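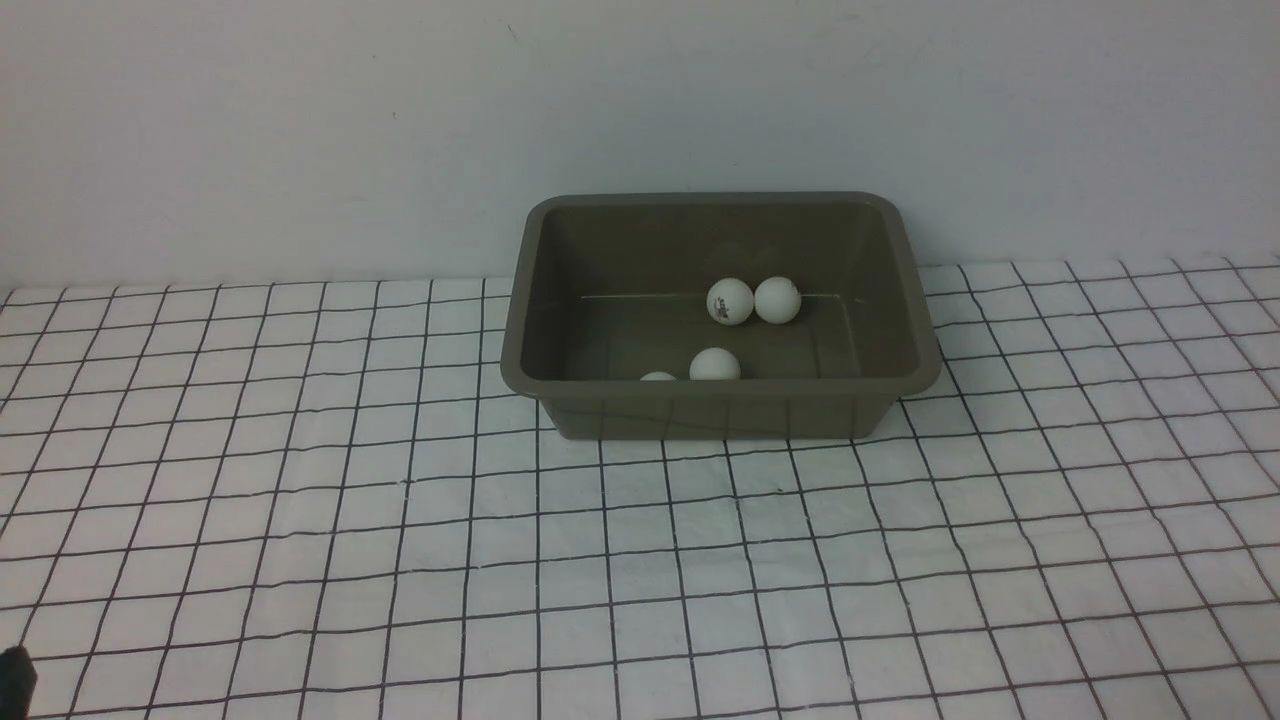

Figure 2. Tub and gridded sheet, with four balls in the tub.

3.2 Tub, balls and sheet

The transfer task used a shallow plastic tub, a set of white ping-pong balls and a white sheet marked with a grid of dark lines. The tub is rectangular, olive-brown, and has a rounded rim. Its walls slope inward toward a flat floor. We chose it over the deeper Winard tub used in the pilot, where balls dropped against the steep walls bounced back over the rim too often for the final positions to be of use.

The sheet was laid over the table and the tub was placed on top of it, close to the wall. Small ripples in the sheet were left alone as long as a ball set down on them stayed put. Grid cells were used only to note which part of the sheet a ball was on, and no distances were read from them. The lines are uneven and the sheet shifts a little in use, so a finer reading would have been misleading.

Some balls carry a small printed mark. We did not turn the mark to a set direction before a trial, but Paula Tudose noted its direction wherever it could be seen at the end. A mark facing down was entered as "not seen" and was not checked by lifting the ball.

A ball was scored as "in" if it lay on the floor of the tub and "out" if it lay anywhere on the sheet. Balls touching each other inside the tub were scored as a pair. Balls touching on the sheet were scored the same way, but under a separate code -- the two kinds of pair do not behave alike, as Section 4 shows. Mixed states, with two balls in the tub and two on the sheet, were the hardest to score from a low angle, where the rim hides part of a ball near the front wall.
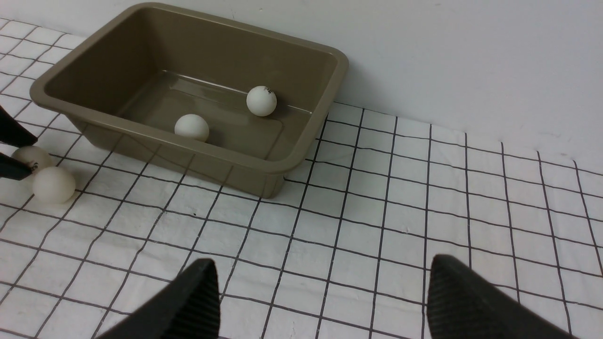 3.3 Procedure and scoring

There were 90 trials, run in August 2025. The tub was wiped out before each block and put back in the same grid cells. Trials in which the tub itself moved were kept, with a note of the cells it ended on.

Final states were scored by Tudose and by Huguette Brunet, working apart. They disagreed on 3 trials, all of them over whether two balls near the front inner wall were touching. These were settled by going back to a view from above the rim, and one was dropped when no such view could be found.
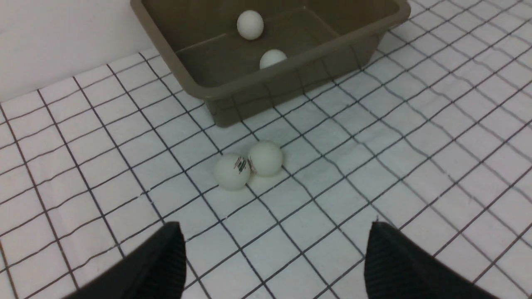

Rolling after release was not scored. A ball that came to rest against another was entered as part of a pair whatever path it took, and a ball that left the sheet altogether ended the trial. We return to this choice in Section 5, where the Boyer floor-tray data raise the same problem.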